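# Tarley laundry automation: progress report after the open day

4 May 2022, prepared by Emil Rainer for the Gallagher grant office

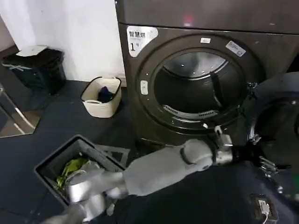 ## How the open day went

I promised you a fuller account than the short note I sent the morning after, and I hope you'll forgive me if it runs on a bit, as it was a very full day and I came home with a notebook nearly used up (both sides!). We opened the doors at Tarley to everyone who had asked to see the laundry work: people from two care homes, a hotel manager and her head housekeeper, several engineers from Voltero, and quite a few neighbors who had simply seen the poster. The sign-in book has 66 names in it, which is more than the chairs we had set out, and I was glad to see people standing at the back and staying anyway.

We ran the demonstration at the dryer, as agreed in the plan. The robot works with both hands, one down in the black bin with the clothes and the other near the drum opening, and that is the part people wanted to see up close. I had worried that a load of laundry would be a dull thing to watch. I needn't have. People crowded in, asked if they could stand closer, and then went very quiet whenever the fingers pressed down into the clothes.

We gave four demonstrations over the day, each with a short talk first and plenty of time for questions afterward. Three of them went through from start to finish without anyone from the team stepping in. In the second one the hand came up from the bin with two pieces twisted together, and after a couple of tries Steline's operator paused the run, separated them, and started again from the same point. I talked the audience through what was happening while she did it, and I think that stop did us more good than harm. The head housekeeper told me afterward that her own staff fight with tangled sheets every single day and she was rather pleased to see the machine had the same trouble.

## What visitors asked us

Speed came up first in every session, as you'd expect. We are slow, and I said so. A person would have the bin emptied and be on to the next one while we are still choosing which fold of cloth to take hold of. The care home people didn't seem put off by that. Their laundry runs into the night with very few hands around, and what they asked about was whether the robot could be trusted to keep going and to stop sensibly if something went wrong.

There were also good questions about the dryer itself. One gentleman wanted to know if we had built a special machine for the purpose, and I was happy to tell him we hadn't changed anything on it. It is a front-loader with a round porthole door and a paddle inside the drum, and the Chinese label reading 智慧烘 with a big 1 under it is still on the front. Working with a machine as it comes was one of the conditions in your original letter, and it was nice to be asked about it so directly.

The Voltero engineers spent most of their time on the hands. They had a long conversation with our team about the wrist brackets and how often the fingers need checking, and they have offered to look over our maintenance sheet. I've accepted, with thanks.

A few people asked about jobs, and I want to record that plainly. One visitor has worked in a hospital laundry for many years and she put it to me quite firmly. We talked for a good while by the coffee table. I told her what we are aiming at, which is the bending and lifting on the late shift, and she told me which parts of the work she would be glad to hand over and which she wouldn't. I have asked her to come back and talk to the whole team, and she has said yes.

## Where the work stands

In the practice runs since the last report, we put 190 garments through the bin-and-dryer task. Shirts, towels and light trousers are now handled reliably enough that we no longer treat them as a separate problem. Thin, slippery fabric is still hard, and so is anything that has worked its way flat against the bottom of the bin. Closing the dryer door is done by the robot in most runs, though we would like it to be gentler with it.

The spending is on track. The one cost we hadn't planned for was a second set of finger pads, paid for out of the small repairs line, and I have attached the receipt with the others.

## Before the next report

- Repeat the tangled-load test with 10 mixed loads and write up every pause.
- Send Voltero the maintenance sheet and add their remarks.
- Arrange the talk with our visitor from the hospital laundry.
- Ask Steline for a second operator, so one person isn't running every session on demonstration days.
- Settle on a date in November for a smaller visit, for the two care homes only.

I would dearly like someone from your office to join us for that November visit, even if only for the morning. The coffee is better than it used to be, and there will be more chairs. Let me know who might be free and I'll send directions and parking details.

With warm thanks from all of us at Tarley,

Emil Rainer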